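We use cookies to remember your settings and to count visits. Accept / Manage

Teaching a robot by demonstration

By Vlasta Georgiev
December
349 shares | 24 comments

Teaching by demonstration is a way of giving a robot a new task by having a person carry the task out through it or in front of it. The robot's movements are recorded along with what its cameras see, and the recordings are later used to train a control program. The method is also called learning from demonstration or, in older writing, programming by showing.

Two main forms are in use. In hand guiding, the operator takes hold of the arm and moves it through the job while the joints are slack. In remote control, usually called teleoperation, the operator stands or sits apart from the machine and the arms copy movements made elsewhere. A third form, in which the robot only watches a person work, is treated separately.

Hand guiding

Hand guiding was first used for paint spraying and welding, where the path of the tool matters more than the grip. The operator can feel when the arm meets something solid and can correct it at once. The drawback is that the operator's own arms and body get into the camera view, and a program trained on such recordings may come to depend on them. It is also hard to guide two arms at the same time, and a hand with several jointed fingers is harder still, as each finger would have to be placed separately.

Remote control

In teleoperation the operator may use a pair of smaller arms with the same joints as the robot, a set of gloves, or hand-held controllers followed by sensors. The Wallow rig uses gloves for the fingers and a light frame worn on the forearms. The Grarnura system does without gloves and reads the operator's hands from video, which makes it quicker to put on but less exact when one finger hides another.

Most systems give the operator a view from cameras at the robot's head. Touch is the weak point. Unless the rig sends force back to the operator, a grip has to be judged by eye, and beginners tend to squeeze too hard. Delay also matters. Operators can get used to a short, steady delay, but one that changes from moment to moment makes them stop and wait after each movement.

Setting out the work

Recordings are commonly made at a table with a mixed group of household goods, tools and toys. Soft, hard, shiny and light objects call for different grips, and a tray or box gives the hand an edge to deal with. Objects are shifted between takes so that the program does not simply learn one path through the air. A patterned cloth is sometimes laid down, and screens may be put up to keep people walking past out of view.

Biljana Bošković, writing in the Tetura handbook, advises operators to practise a task before any recording is kept, and to work at an even pace. Pauses are a known source of trouble: a program trained on them may stop in the same places. Her handbook suggests 300 takes for a simple pick-and-place task done with one hand, and more where both hands are needed.

Failed takes

Practice differs over takes that go wrong. Some groups delete them. Others keep those in which the operator dropped an object and then picked it up again, as these show the robot how to recover. The Spahić labelling scheme sorts takes into 3 classes: clean, recovered and failed. Only the last is left out of training.

Limits

A robot taught in this way rarely does better than its teacher. Results also fall off when the lighting, table height or camera position differs from that in the recordings. Moving a recorded task from one design of hand to another remains difficult, particularly where the thumb is mounted at a different angle.
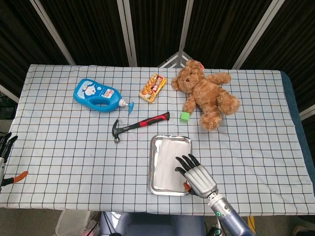 Robotic hand at the edge of a steel tray, on a table set out with mixed objects. Photo: Vlasta Georgiev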